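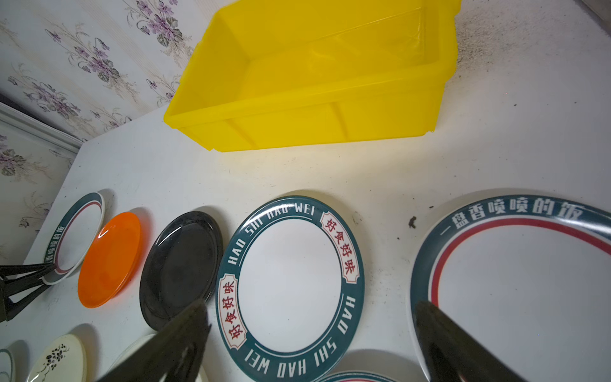
Orange, black, teal, and the yellow bin that is supposed to settle the matter.

In Defense of the Plates That Don't Match
By Farah Ngau
13 June 2019

Every couple of years a certain kind of article comes around again, and it always wants me to own fewer plates. The plates I'm allowed to keep should be white. They should stack. They should look, when the cupboard door swings open, like a deck of cards that has never been played with.

I have read these articles at my own table, over rice, off a plate that says HAO SHI HAO WEI around the rim in case I lose track of what's going on. Good food, good flavor. It says so in characters too. As table manners go I find it a little pushy, but it has been right more often than the restaurant reviews.

My case is for the mismatched cupboard, and I'll admit up front that I make it as a person who has tried the other side. Four years ago I bought the full white set from Lolberg, the one called Stamlow, the one in everybody's apartment. It cost $187 with the bowls. I carried it up two flights of stairs and felt, for one evening, like someone who owned a linen closet. By December I was eating off the old plates again and the Stamlows were holding up a fern.

There was nothing wrong with them. They were good plates in the way that a dial tone is a good sound. But setting the table had turned into dealing out blanks, and I missed the small politics of it. In a house with mixed plates, people have a plate. My nephew will eat nearly anything off the orange plastic one and very little off anything else. The black one goes to whoever is having dumplings, for reasons that were settled before I was consulted. Guests hesitate over the stack, pick one, and then come back years later and look for it. Try getting that kind of loyalty out of a Stamlow.

The decluttering people have an answer to this, and the answer is a bin. You get a bin, you put in whatever doesn't "belong to the set," and you wait to see if you miss it. I own the bin. It's bright yellow and a perfectly nice bin, and so far its main achievement is taking up the room that the plates used to. I've put it on the table several times with serious intentions. What happens next is that I pick up a plate to condemn it and start reading.
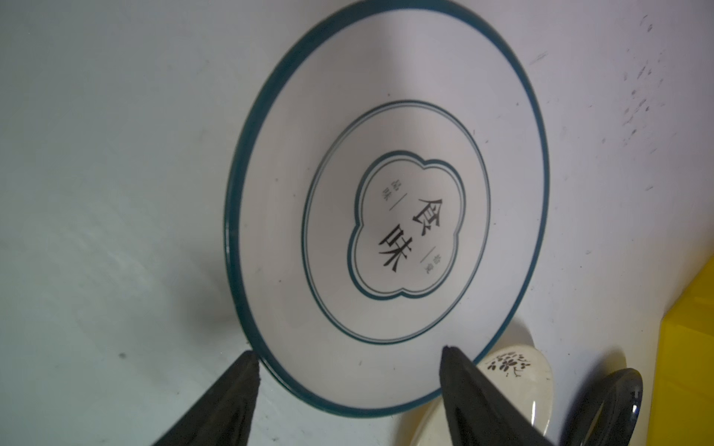 Kurniawati Entili thinks I'm being sentimental and has told me so over several lunches. Her position is that a plate is a tool, that a tool you need to sort through is a bad tool, and that I would never defend a drawer of forks in five different lengths. "You don't love the plates," she says. "You love not deciding."

I would like to say I had a reply ready. I had a mouthful of noodles. But I've thought it over since, and I believe she's half right, and I'd like to defend the half.

Not deciding is underrated. A matched set is one enormous decision, made on one afternoon, in a store, under lighting chosen by Lolberg. After that you live inside it. Break two and you are a person with an incomplete set, which is a sad thing to be, and you go back to find they've changed the white. (There are many whites. I learned this at the returns counter.) Break one of mine and you are down one plate. There's a short period of mourning and then somebody buys another, teal or not teal, and the cupboard closes over the gap like water.

On the forks she has me. I do defend the forks, though, and would have sent a photo of the drawer if this column had the space.

What bothers me about the all-white cupboard is how much it sounds like a hotel. A plate with writing on it was chosen by someone, or handed down by someone, or came free with something, and any of those is more of a story than "seats eight." The writing doesn't have to be profound. Mine mostly concerns rice. One of them has a little cloud shape in the middle with the words for food and flavor in it, so you get the message once you've finished eating, when it's a bit late to act on it. I like that one best. It assumes you'll clear your plate.

As for the Stamlows, I offered them to Kurniawati, who already has the set. The fern is doing fine. The bin goes back under the sink this week, and if anybody reading this needs one, it's yellow, it's empty, and I'll deliver.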